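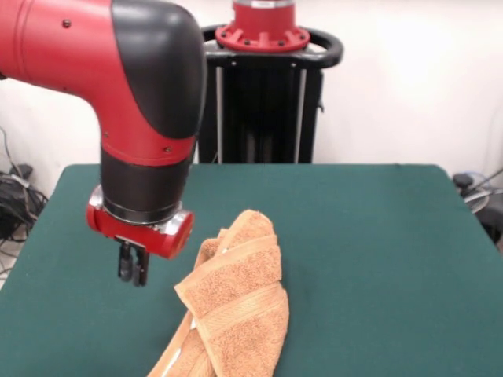

*Fig. 1. Okarley cell: arm, two-finger gripper and towel on the felt table.*

## Unit 3 – Checking the towel cell

Do these checks before the first run of a shift. Log results on the Plarnum sheet.

1. Press the stop button and confirm that the arm will not jog.
2. Look over the screws on the red shell. Report any loose ones – do not tighten them with the arm powered.
3. Wipe the gripper fingers with a dry cloth.
4. Brush lint off the felt. Terry sheds a lot, and lint on the fingers changes the grip.
5. Jog the open gripper down over bare felt and stop 3 mm above it. If the display and the feeler gauge disagree, redo the table height.

Grease the wrist every 600 hours. The cell stood at 1,556 hours in November, so the next service falls at 1,800.

Reading for the lab: Jinimham manual, section on table height.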